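3. Construction of the Shared Cell

3.1 Setting and constraints

The cell was built in the Merncombe workshop, a members' space in Rundosdale that also houses a wood lathe, two sewing benches and a small electronics corner. We had the use of one bay and no right to drill into the floor or the building walls. Everything described in this section therefore had to stand on its own and be movable by two people. Work began in June and was done in the evenings, after 6 p.m., when the bay was free.

Three requirements were set before any parts were ordered. The arms had to reach a common area large enough for office paper. The background had to be plain, so that later image processing would not have to deal with shelves and people walking past. And a member with ordinary hand tools had to be able to repair any part of it.

3.2 Frame and enclosure

The frame is made of grooved aluminum profile. We chose it over welded steel for one reason: mistakes can be undone. The first version of the frame was too deep, and the arms could not reach the rear edge of the table without stretching almost straight. We took it apart, shortened the side members and put it back together in one evening. A wide rail runs along the front and connects the areas of the two arm bases.

Smooth, pale panels close the cell at the back and on both sides. They do not remove shadows. With the workshop lights behind the right arm, a hard shadow edge still falls on the back panel, and its position changes with the time of day. We considered adding a diffuser but left it out of this build - the learning software has to cope with uneven light in any home or workshop, and ours is no worse than most.

3.3 Arms and cabling

The two arms sit at the front corners of the table, one on each side. Each was assembled from a kit and is driven by Nekulent, the open control package maintained by a few of our members. Both arms run from the same computer, and each has its own 12 volt supply. An earlier attempt to share one supply caused the left arm to sag whenever the right arm lifted quickly.

Cabling took longer than the frame. The cable along each arm needs enough slack for the wrist to turn fully, and slack cable catches on things. On the right arm the cable is tied to the lower link, with a free length left at the elbow. Near the wrists we left open loops. The wiring at the bases is still untidy and is the part of the build we would redo first.
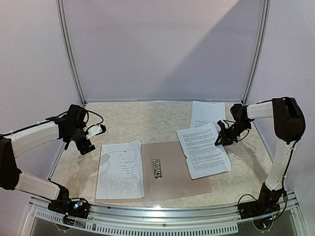
Paper was selected as the first material for the cell because it is cheap, safe and surprisingly hard to handle. A sheet lying flat on a smooth table offers the gripper almost nothing to hold. The jaws have to come in low at an edge, and a few millimeters of error in height will either miss the sheet or press it into the table. Pages that overlap add a second problem, as pulling one may drag the next. The longer aim is a filing task in which loose pages are gathered into a folder and fastened, with one arm holding and the other moving.

The table surface has a stone-like pattern in cream, beige and gray. It was an offcut, and we had some doubts about it, given the plain walls. In practice the pattern was useful when checking by eye whether a sheet had shifted between two attempts.

3.4 Calibration and first trials

Calibration follows the Derese procedure, in which each arm touches a set of marked points and the offsets are stored in a table. We used 5 points per arm. The full routine takes 12 minutes and has to be repeated whenever the cell has been moved, even by a small amount. Skipping it once cost us a bent fingertip.

After calibration we ran 100 single-sheet pickups with the right arm alone, to find mechanical faults before any two-arm work. Most failures came from play in the wrist mount. Tightening the mount and adding thread lock cured this. The remaining failures were at the far edge of the table, where the arm is close to its limit, and we now keep pickup points away from that strip.

Trials with both arms used a lower speed limit. The controller checks the distance between the two wrists and stops both arms if it falls below 6 centimeters. The limit is cautious, and it rules out some handovers that the arms could otherwise make. Section 4 describes how the task was divided between them under this limit.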